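Boards > Manipulation > Imitation Learning > Results and Write-ups

Cutting my demo set in half and the policy got better?
14 replies | 9 shares

tallgrass_pat
OK so I've been sitting on this for a couple weeks and I want someone to poke holes in it before I write it up. Two-arm setup, fixed camera plus wrist cams, plain behavior cloning with action chunks. I had 1155 demos of small-object tabletop stuff, mostly sorting into a little four-compartment organizer and moving stationery around the table. Trained on all of it, and the results were meh. Lots of hovering over things and never committing.

Then I read Benoît Carré's notes on filtering by hesitation (he scores each demo by how much time the gripper spends nearly still away from any contact) and tried it. Kept the best 600, threw the rest out, same everything else. Night and day! The hovering is mostly gone and it grabs stuff on the first or second try way more often. I ran 22 rollouts per policy.

moth_radio
22 is tiny. How many did each one get? You left out the one thing I wanted to know.

tallgrass_pat
Fair, sorry. 9 with everything, 17 with the filtered set. Same start layouts for both, and I shuffled the order so I wasn't running one policy in the morning and the other one at night.

moth_radio
OK, that's a bigger gap than I expected. Still wouldn't put it in a title. My guess is your filter is secretly a difficulty filter. People slow down on the hard objects, so you threw out the hard objects, and then your rollouts are on easy ones. What's in the scenes?

tallgrass_pat
Little stuff, mostly. Grabbed three so you can see the kind of thing I mean: 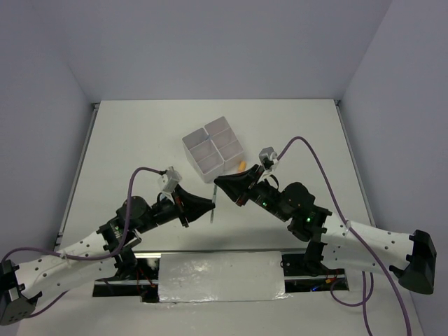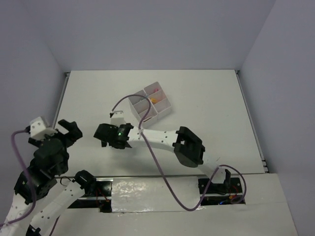
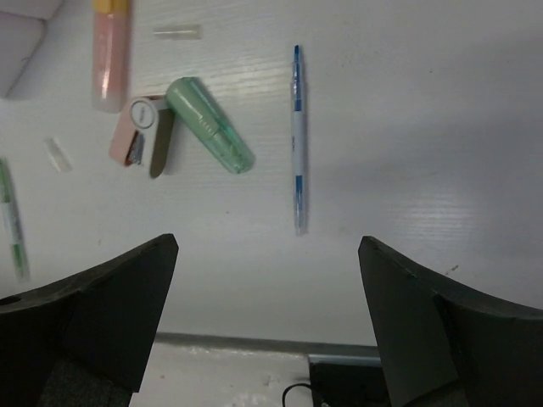

First two are the fixed camera with the organizer, last one is a wrist view with the stationery.

grubbly
Oh man, those clear caps in the wrist view. The one left of the stapler, I had to look twice. White table and clear plastic, good luck.

moth_radio
Yeah, that's exactly my point. If I were teleoperating and had to pick up that cap I'd creep in super slowly, and the hesitation score would toss me straight in the trash. Pat, can you break down what got filtered by object?

tallgrass_pat
Did it over lunch. You're partly right, ugh. Demos with a transparent target got dropped a lot more often than the pens or the orange foam bits. It's not all of it though. Plenty of the dropped ones are pens, and when I watch them it's the operator going left, changing their mind, going right, hanging there. That's the stuff I want gone.

Kessa_V
Jumping in because we did something close to this at Sendel last winter and it went the other way for us! We had 3000 demos, filtered by speed, and the policy got worse at recovering. The slow messy ones were where people fumbled a grasp and fixed it. Once those were out, the first missed grasp was the end of the episode. It'd just carry on to the tray holding nothing.

tallgrass_pat
Huh. Did you cut by total length or by the still time?

Kessa_V
Total length. I know, I know. I'd still check recovery separately though. Nudge the object mid-reach and see what it does.

grubbly
I don't buy that length and still time are that different in practice. On our Cistley data they ranked the demos almost the same.

Kessa_V
One task or mixed? With one task, sure. Mixed, the length mostly tells you which task it was.

grubbly
One task. Hmm, ok.

moth_radio
What I'd do: filter inside each object type so the mix stays the same, keep 600 again, and also train on a random 600 from the full pile. If random does as well as filtered then it's your training steps or something else dumb. Did you keep the step count fixed?

tallgrass_pat
Steps fixed, yes, so the smaller set got more epochs. I don't have the random one. I should have the random one. Queuing both tonight, plus Kessa's nudge test once they're done. Back Wednesday with numbers if the cluster behaves.

Kessa_V
Please post the nudge results even if they're ugly.

Related threads
Kabbaj gripper pads wearing down on one side
Wrist camera only vs wrist + fixed, anyone compared?
Palitz teleop leader arms: drift after warmup
Action chunk length for short pick tasks
Clear plastic objects, what are you using?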